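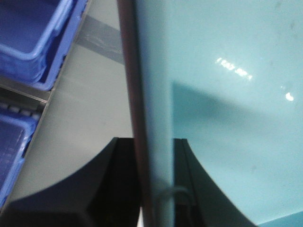 When does curbside plastics pickup start again in Clatov? The first trucks go out the week of 18th August, east side first, west side the week after.

Clatov households will get their plastics collection back this month after the town signed a new hauling deal with Metwally, ending a gap that began in July when the last contractor pulled out.

The deal covers 2,651 homes. Same day as trash, same side of the street. Set out by 6 a.m. — crews won't double back.

Godelieve Wouters, who runs the town's public works office, said phones had been ringing "pretty much nonstop" since the trucks quit.

"People kept washing their yogurt tubs and had no place to put them," Wouters said. "Garages are full. Mine too."

Metwally will haul to the Zanov sorting plant, 24 miles north. Cost to the town not released yet. Wouters said it would be in the next budget packet and is "a bit more" than the old contract, mostly fuel.

Accepted: bottles, jugs, tubs, and now rigid plastics too, such as old storage bins and totes. That last part is new. The previous hauler left them at the curb with a sticker on. Bins must be empty, lids off, nothing nested inside. Plastic bags and foam still go in the trash.

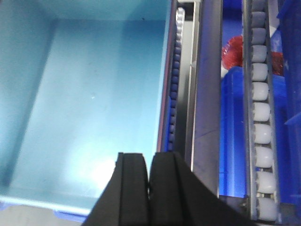
Drop-off site stays open for now

The temporary drop-off on Pallon Road will run through the end of the month, weekdays plus Saturday morning. It has taken in some 4,000 bags so far, according to the town, and the line was backed up to the feed store last weekend.

Residents of the 61 apartments at Pallon Court are not on the curbside route and should keep using thier shared dumpsters, which Metwally will empty on a seperate schedule.

Missed pickups — call public works, not the hauler. Route maps are posted at town hall and the library.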